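November, still on the indigo vat

Picked this back up after lunch. The Tritgate vat (the small one, fructose reduced) had gone a flat murky blue on top by the time I got to it, and the liquid under the flower was more green than yellow, so it wants feeding. I gave it 15 g of fructose, stirred slowly in one direction the way Akua keeps telling me to, and left the lid on. pH strip came out somewhere between 10 and 11 but those strips have been open since spring and I don't trust them much. Need to order new ones!

Dips on the Comisex linen: I did seven in total, two minutes under, ten minutes in the air. First three went on beautifully. The fourth came out blotchy along one selvedge and stayed blotchy, and I'm pretty sure that's my fault for skimping on the scour. This linen has a finish on it that just does not want to leave. I boiled it for an hour with soda ash and the water was the color of weak tea, then I got impatient and called it done. Next time boil twice. Write it on the wall if you have to.

Things I want to remember about the linen vs the Tangen cotton, because I mixed them up in October and had to redo the whole swatch card:

- Linen takes the first dip darker but builds slower after that.
- Cotton looks disappointing until dip four or so and then catches up all at once.
- Both lighten more in the rinse than you'd think. Linen less so.
- The cotton frays like crazy, so overcast the edges before scouring (I didn't, and there's thread wound around everything in the sink trap).

Akua Kyei had a look at the blotchy one and thinks it could be air getting in when I squeeze it out too high above the surface. Fair point - I do lift it up to look at it, every time, because the moment when it turns from green to blue is the whole reason I got into this. She squeezes hers out with her hands right down at the liquid and slides the cloth out sideways, hardly a drip. Going to try it her way on the next batch and keep everything else the same, so we know.

Stock: nearly 800 g of the Stornulholm indigo left in the tub, which sounds like a lot until you remember the big vat. If we're starting the big vat before the holidays I'd rather order now than pay for fast shipping again. There's plenty of lime. Fructose is low. Somebody please label the white powders, I opened three jars today before I found the right one and one of them was definitely alum.

Also ran the resist test with the rice paste. The thick stencil (leaf pattern) held up for four dips and then started lifting at the points of the leaves, where the paste was thinnest. The thin stencil was hopeless, gone by dip two. I'd used the older paste for that one, it had been in the fridge over a week and had gotten kind of loose and watery. Fresh paste, more bran, less lime water, and let it dry overnight instead of two hours next to the heater. The cracks from the heater did make nice veins, though! Might do that on purpose for the scarf lengths.

Rinse notes: three cold rinses, then a splash of vinegar in the fourth, then neutral soap.

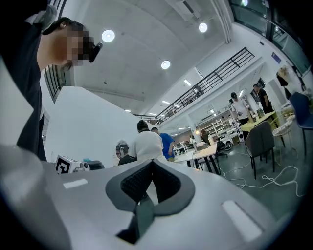
I left the cotton swatches in the vinegar rinse longer than the linen, maybe double, and the shade looks a little clearer to me, less gray. Could be wishful thinking. Check it again by the window in the morning with both dry, and don't iron anything until the card's been filled in.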